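Vedatine Refurbished Equipment Programme
Interim report to the Ramness Fund
Prepared by Ankica Radulović, Programme Manager
28 August 2026

1. Purpose of this report

The present report covers the period since our last submission in May. It sets out progress on the workstation strand of the programme, the position on spare parts, and the matters on which we seek the Fund's agreement before the next instalment is released.

2. Workstation strand

The grant agreement provides for the recovery of 66 desktop workstations donated by Ovlow on the closure of its drawing office. All of the machines have now been received at the Chien Road workshop, entered in the asset register and cleared of storage drives. The drives were removed under the supervision of Boris Stojanovska and are held separately, in line with the data protection schedule attached to the agreement.

Work in the current period has concentrated on the processor and its socket. Each processor is inspected, its lid is cleaned of old thermal paste where necessary, and the contacts in the socket are examined before the part is refitted and fresh paste is applied. The memory is then tested one module at a time. Velimir Softić has rewritten the bench instructions so that the condition of the lid and of the socket is recorded before any cleaning begins. 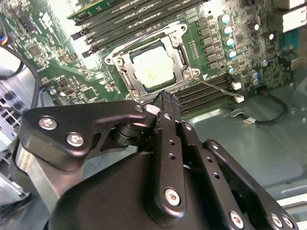

The revised instructions have lengthened the time spent on each machine, but they have also given us a far more reliable record. Under the earlier arrangement a fault found at the final test could not easily be traced to a particular stage of the work. Dénes Gál now reviews the bench sheets at the end of each week and returns any that are incomplete.

Seven machines have been set aside with damaged socket contacts. We do not consider repair of these boards to be a sound use of the grant, and propose to keep them for parts - principally memory, power supplies and cases. A further five await a replacement cooling fan.

3. Handling of processors

At the May review the Fund's assessor asked how processors were protected during removal and refitting. The procedure is now as follows. The retention lever is released and the load plate raised fully before the processor is brought to the board. The processor is held by its edges with the lid uppermost, and is lowered straight down into the socket. No pressure is applied by hand; the load plate alone holds the part in position once the lever is closed. Processors not in use are stored in lidded trays, and are never stacked.
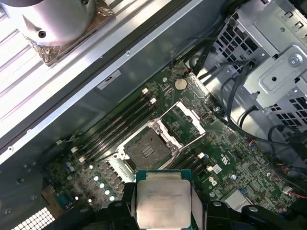
Intel Xeon processor held just below the open socket of a Dell motherboard.

4. Staffing and training

Dayana Huanca joined the workshop as bench technician and has completed her induction. Four trainees are working towards the internal assessment in board-level inspection. One place remains unfilled, and we expect to advertise it again in the autumn.

5. Expenditure

Spending on thermal paste, cleaning materials and anti-static supplies remains within the agreed budget. Carriage costs were higher than forecast, as the donated machines arrived in two deliveries instead of one. The difference has been met from the Vedatine general reserve and no claim is made for it.

6. Matters for agreement

The Fund is asked to approve the use of the seven damaged machines for parts, and to confirm that they may be reported separately from the machines prepared for distribution. We also request an extension to the date for the final test results, to allow for delivery of the outstanding fans. A revised timetable is enclosed with the financial return.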